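How to fold a T-shirt flat on a table (the quick way)

Updated May 27, 2025

Had a few people ask how I get the shirts for the Flerus shelf to come out the same size every time. No trick. Table, two hands, bit of patience at the hem. Once you have it, 20 shirts goes fast.

What you need
A clear patch of table bigger than the shirt. Smooth top is best, fabric slides instead of catching. Bed works too but the mattress gives and you get creases.
The shirt, clean and fully dry. Thick cotton is easiest to learn on. Those thin Joria ones slip all over, save them for later.

Before you start
Wipe the table. Crumbs end up inside the fold, ask me how I know. Print side down if you want the print showing at the end, print up if you don't care.

Step 1. Lay it down
Collar away from you, hem toward you. Don't fuss with the shoulders yet, they can stay bunched up. Hem first.

Step 2. Get the hem corners
One hand on each bottom corner. Pinch, don't grab a fistful. Make sure you have both layers, front and back, otherwise the back stays behind and you get a lump in teh middle. Pull the corners apart gently till the hem stops waving. Not hard, you'll stretch it.

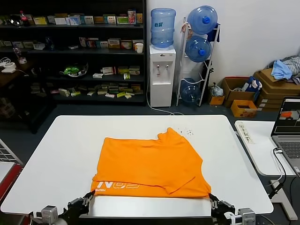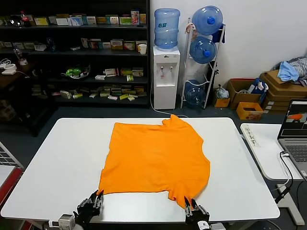 Both hem corners held, shoulder end still bunched. Orange T-shirt on a white table.

Step 3. Now the top
Let go of the hem. Smooth from the middle of the chest out to each shoulder with a flat palm. Sleeves out straight. If one layer has folded over the other, lift it and lay it back down, pushing just makes it worse.

Step 4. Sides in
Fold one side to the center line, sleeve and all. Sleeve sticks out past the edge? Fold it back on itself. Same on the other side. Should be one long strip now, same width top and bottom.

Step 5. Up and done
Hem up to just below the collar. Then in half again, or in thirds if you're standing them up in a drawer. For thirds, go nearly a hand's width at a time and press the air out as you go.

If it goes wrong
Strip wider at one end: your hem was crooked, back to step 2.
Puffy: air trapped, press from the collar down.
Collar looks chewed: you pulled on it. Only ever pull at the hem and sleeves.

Long sleeves are the same except the sleeve gets folded down along the strip, so 2 folds there. Hoodies are a seperate page, will put that up in August with the Kekana drawer sizes.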